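About Fikik

Fikik is a shared workshop in Clenosstead with one long-running project: a tabletop arm that members can build, repair and program at home. We started in May with 3 benches and a parts shelf. The arm is called Flillel, and the current build list has 125 parts, most of them printed or cut on site.

Members work on their own copy of the arm. Drawings, firmware and simulation files are shared, and changes go through a test in simulation before anyone cuts material. 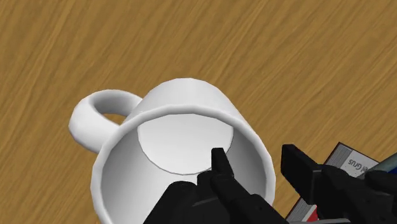

Gripper work takes up most of our bench time. The fingers are driven separately and have to hold household objects of uneven shape without a custom jig. Mugs are a standard test object, and we run them on their side as well as upright - with one finger inside the mouth and the other outside, the grasp depends on wall thickness and approach angle. Books are left on the simulated table as obstacles. Each grasp is logged with joint positions and motor current.

The joint controller is the Jurić board, designed here and now in its third revision. It runs a bus of up to 28 nodes.

Membership is open to anyone who has completed the tool induction. Bench bookings and the file archive are on the members' page.

Page last revised Sep 11, 2021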